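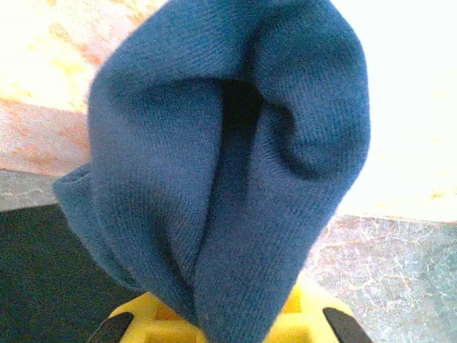

4. Setting up the public order incident log

4.1 Purpose of this section

This section explains how a district officer prepares the Prinwood incident log before a march, rally or other public assembly. It applies to events policed by the Jadwood and Butetti districts. Events that cross into Wolde are covered in section 6.

The log is the formal record of decisions taken by commanders on the day. It may be requested by the police authority, by elected members or by a court, and entries cannot be deleted once they have been saved.

4.2 Before you begin

You will need:

– a supervisor account for the district in which the assembly starts;
– the notice of assembly, as received from the organiser;
– the approved route or site plan;
– the names and call signs of all commanders on duty.

Note: A notice received fewer than 28 days before the event must be marked "Short notice" on the opening screen. This does not affect the lawfulness of the assembly and must not be recorded as an objection to it.

4.3 Creating the log

1. Sign in and select Events, then New log.

2. Enter the title of the assembly exactly as it appears on the organiser's notice. Do not shorten it, and do not add any comment on the cause or party concerned.

3. Select the starting district. If the route passes through both Jadwood and Butetti, tick Shared command. A second supervisor must then approve the log before it can be opened.

4. Enter the expected attendance given by the organiser. If the police estimate is different, enter it in the separate field provided. Both figures are kept.

5. Attach the route or site plan. Files larger than 20 MB will be refused and should be divided into separate sheets.

6. Assign the commanders. Each log requires at least 2 named officers with authority to make entries.

7. Select Save as draft. The log is given a reference number, which should be quoted on all briefing papers.

Caution: Do not select Open log until the briefing has finished. Opening the log starts the clock, and every later entry is timed against it.

4.4 Recording decisions

8. Choose the type of entry: Decision, Information received or Complaint.

9. For a decision, state the power relied upon, the reason and the officer responsible. An entry without a stated power will be held as incomplete and will appear in amber.

10. Where force has been used, complete form 1270 and link it to the entry. The form is to be completed by the officer who used force – a supervisor may not complete it on that officer's behalf.

Note: Political opinions expressed by those attending are not to be recorded unless they form part of an alleged offence.

4.5 Closing the log

11. Confirm that all amber entries have been completed.

12. Select Close log and enter your password again. A copy is sent to the records office of each district concerned.

If a correction is needed after closure, add a supplementary entry as described in section 5.3. The original wording remains visible to all readers of the log.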